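Fume cupboard alarm keeps going off with the sash at working height

Gunhild Ketilsson
Posted 26 April 2018

We have an old ducted fume cupboard in a small teaching lab, fitted with a Mendonex airflow monitor. Since the extract fan was serviced, the low-flow alarm sounds whenever the sash is at its marked working height. If I drop it by a hand's width it goes quiet. The engineer from Flosham says the fan is fine and that the monitor wants replacing. A new one is more than we can spend before August.

The display shows error 1473 for a few seconds before the alarm starts. I can't find that in the booklet, which only goes up to the three-figure codes. We use the cupboard for small amounts of acetone and dilute acids, nothing worse. Is it the monitor or is it the airflow, and is there any way I can tell without paying for another visit?

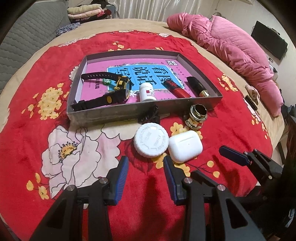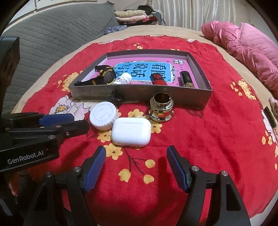 I should add that the cupboard is 300 mm from the side wall and there is a door on that side. It has always been like that and it never caused trouble before. The baffle at the back was taken out during the service and put back in. I have cleaned the little sensor port on the side with a dry cloth and it made no difference.

Tapsell

Stop using it for anything that gives off vapour until this is sorted. An alarm that clears when you lower the sash usually means the face velocity is too low, and the monitor may well be telling the truth.

I would look at the baffle first. If it has gone back upside down, or the bottom slot is blocked, the flow across the opening will be uneven. Ours went back the wrong way round once and we had the same thing. Then ask Flosham for the face velocity readings they took after the service. They should have measured at several points across the opening with the sash at working height – if they only checked that the fan was turning, that is not a test. Ask them to come back and do it properly at no charge.

As for the code, I have the older Mendonex and four-figure numbers on that one are calibration messages. Yours may be different. Ring them and give them the serial number.

zomel_user

Just get a Zomel. Ours has run for 4 years with no alarms.

Gunhild Ketilsson

Thank you, Tapsell. The bottom slot of the baffle is nearly closed up, so I think it has gone in upside down. I have put a notice on the sash and will ring Flosham for the readings.

Comments

pipette80: No alarms in four years would worry me. When was it last tested?

Marlow: Same fault here after a service. It was the damper on the roof, left half shut.

hjt: Does the door next to it matter? We had to keep ours closed during tests.

Tapsell: Yes, a draught from a door can upset the flow. Test with it shut, then again with someone walking past.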